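Lavandaria e Cuidado de Têxteis
Apontamentos da aula 4 (carregar, programar, descarregar)
Versão de 28 Sep 2024, substitui a folha de August

Docente: Yupin Khamphan
Bancada prática: Gyu-bin Won, Yi-an Yeon

Trazer impresso. Quem faltou à aula 3 pede a tabela de símbolos ao Gyu-bin, não vou repetir.

1. Antes de tocar na máquina

Separar. Sempre. Três montes chegam para esta cadeira: branco, cor, delicado. Turcos à parte se houver quantidade, largam cotão e o cotão agarra-se ao escuro.
Bolsos: virar todos. Lenços de papel são o pior.
Fechos fechados, botões abertos (camisas), cordões das calças atados com um laço frouxo.
Nódoas: ver ANTES de lavar. Proteína (sangue, ovo, leite) água fria, nunca quente, coze e fixa. Gordura: detergente da loiça, umas gotas, esperar dez minutos, não esfregar com força. Vinho, ver folha da aula 2.
Meias do avesso, t-shirts estampadas do avesso. Ganga também.

Pesar pelo menos uma vez. Toda a gente acha que sabe o que são 5 kg de roupa e depois põe oito. Usem a balança da bancada 2, a outra anda a marcar mal.

2. O tambor

Carga frontal, eixo horizontal. A roupa sobe com o tambor, cai, bate. É essa queda que lava, o detergente só ajuda. Daí o problema da carga:
- tambor cheio demais: a roupa não cai, roda em bloco, sai com detergente nas dobras
- tambor vazio demais: desequilíbrio na centrifugação, a máquina tenta várias vezes e às vezes desiste

Regra da mão: com a roupa lá dentro, a mão ao alto tem de caber entre a roupa e o topo do tambor. Algodão. Para sintéticos, meio tambor. Para lã, um terço.

Peças grandes primeiro, desdobradas, nunca em bola. Depois as pequenas. Um lençol enrolado engole tudo o que está à volta (a Yi-an tirou na semana passada uma fronha com seis meias lá dentro, secas no meio).

Furos do tambor: passar a mão por dentro antes da primeira carga do dia. Alfinetes, grampos, moedas. Uma ponta de arame presa num furo rasga uma carga inteira. Se encontrarem alguma coisa, registo na folha da porta e avisar.

3. Detergente e programa

Na prática usamos o líquido Rustemeck e, para delicados, o Vusstead. Dose da tampa, não a olho. A água aqui é média, portanto linha do meio.
Gaveta: II lavagem, I pré-lavagem, flor amaciador. Turcos SEM amaciador, perdem absorção.

Temperaturas que interessam para esta cadeira:
90 graus só algodão branco resistente, panos de cozinha, nada mais. Não é programa de rotina.
60 lençóis e toalhas
40 o normal
30 cor escura, sintético leve
frio lã, seda, o que a etiqueta mandar

Centrifugação: 1000 rpm para algodão, 200 abaixo disso se a peça enruga muito (ou seja, 800). Lã no mínimo que a máquina deixar. Camisas também agradecem menos rotação, passam-se a ferro em metade do tempo.

Pergunta do Deok-su Ko na aula: e se a etiqueta diz 40 e a peça está muito suja? Resposta curta: tratar a nódoa à parte e lavar a 40. A etiqueta é o máximo, não é sugestão.

4. Descarregar

A parte que toda a gente despacha.
a) Esperar que o fecho da porta solte. Não puxar. Um ou dois minutos conforme a máquina.
b) Cesto já à frente, antes de abrir. Roupa lavada não toca no chão.
c) Tirar peça a peça. Puxar o monte todo de uma vez estica malhas e prende mangas na borracha.
d) Sacudir cada peça uma vez, com força, ao sair. Poupa ferro.
e) Olhar para o tambor por cima e por dentro, até ao fundo. Fica sempre uma meia colada à parede de inox ou lá atrás. Rodar o tambor à mão uma volta inteira, o que está agarrado em cima cai.
f) Dobra da borracha: abrir com os dedos, ver a parte de baixo. É onde param as peças pequenas, e a água.
g) Limpar a borracha com pano seco. Porta encostada, não fechada. Gaveta um bocado aberta. 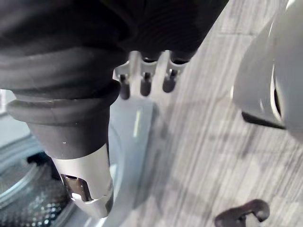
5. Manutenção (sai no teste)

Filtro: uma vez por mês, tabuleiro raso por baixo, pano no chão. Desligar da tomada primeiro. Abrir devagar, deixar escorrer, só depois tirar o filtro todo.
Tambor: ciclo quente em vazio de vez em quando. Sem roupa e sem amaciador. Se cheirar a mofo, repetir, e ver se a porta tem ficado fechada.
Inox: pano húmido, nada de palha de aço. Pontos de ferrugem vêm quase sempre de um grampo ou moeda esquecida, ver ponto 2.
Mangueira de entrada: olhar para as juntas, fechar a torneira ao fim do dia.
Pés da máquina: se ela anda na centrifugação, nivelar antes de culpar a carga.

6. Exercício para a próxima aula

Pares. A Jin-sol Do fica com o Deok-su, o resto como na aula 3.
Uma carga de cor, meio tambor, 40 graus, 1000 rpm. Anotar peso à entrada, peso à saída, peças por avesso, o que ficou na borracha. Uma página chega, letra legivel por favor.
Entregar no início da aula, na capa Skustham que está em cima da secretária. Por mail não aceito.

Leitura: capítulo das fibras no manual Yoon, só a parte do algodão e da lã. A seda fica para dpois.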